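Re: [equip-planning] Gripper money, second arm, and other wishes

Date: 18 Aug 2021

The bench as it stands, before anyone asks what the tableware line in the budget was for:

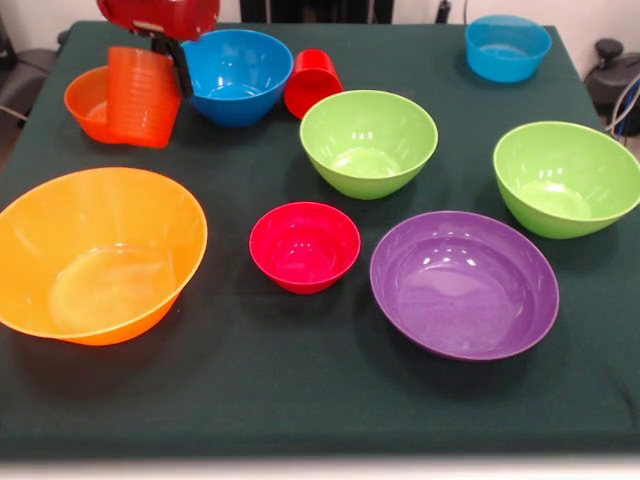 1. What we can afford

I have the Fenero and Dawber quotes side by side now. Fenero is cheaper until you add the wrist cable, the mounting plate and the license, at which point it is cheaper by 26 dollars. Dawber includes all of it and wants 4 months to deliver.

2. What was asked

> Could we skip the second arm this year and put the
> money into better fingers? Ours pick up a single bowl
> fine but nested cups are hopeless. Also, can someone
> approve more bowls. Mimthorpe sells them in packs of 50
> and I don't see why this needs a form.

It needs a form. Everything over 100 dollars needs a form, and with shipping the bowls come to nearly that, so I have filled one in to be safe. Please choose bright colors again. The gray ones we tried in July were a fine saving right up to the point where we had to find them on video.

On the fingers, I agree. A second arm that can't separate two cups is just a second thing to insure. I'd rather get one set of the soft Trekero fingers on trial and keep the black ones as spares – they're ugly but they're paid for.

3. What I still need

- the payload figure for the arm with the Trekero adapter on it
- a yes or no on a new green cloth (mine is no, it can be ironed)
- whoever has the spare power supply to admit it

The request closes at the end of the month. Anything I don't hear about goes in as zero – that includes the power supply.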